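Twine night at Althorpe is back on Mondays

Good news for anyone who missed the autumn sessions - the make-and-mend evenings at Althorpe are starting up again this November, and I for one can't wait! I went along to the taster last week meaning to stay for a cup of tea and ended up there until they wanted to lock the doors.

The theme this time is hanging things up, which sounds dull until you've seen the state of my hallway. Magnus Pringle is running it again (he did the chair seats in spring) and he's all for using up what people have already got in the cupboard under the stairs. Old hangers, odd bits of fabric, a clothes rail, a ball of twine. Loops over the hooks, a knot in each, and then your bags and bits hang from those. I say a knot in each - I had to undo a fair few of mine.

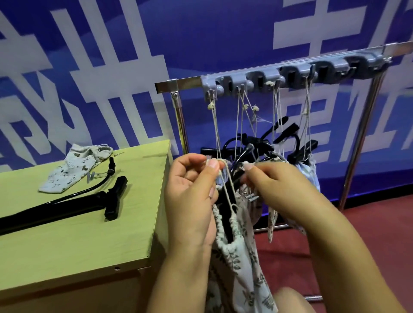 Do you need to bring your own twine?

There's plenty there to share, but bring a ball if you've got a colour you like.

Trevor Turcotte from the Skomel shop has put up £1000 towards the heating and materials, and the group has raised the rest itself with the summer sale and the raffle. They were after £3000 to see them through to Easter and the final tally was £3063, so there's even a little over for biscuits. Trevor told me he'd have been happy with half that, and he's promised to come along and have a go himself, although he did say the same about the chair seats.

Sessions start at 7pm in the back room, through the side door on Mullau Lane (the front one sticks, so don't stand there knocking like I did). It's £2 on the night and that covers your tea. Children are welcome with a grown-up, and there's a box of blunt scissors for them to use.

If you've got spare hangers or fabric remnants going begging, leave them at the Skomel counter before the weekend. Plain cottons are most wanted, but I took in a carrier bag of old pillowcases and they were very pleased with those too.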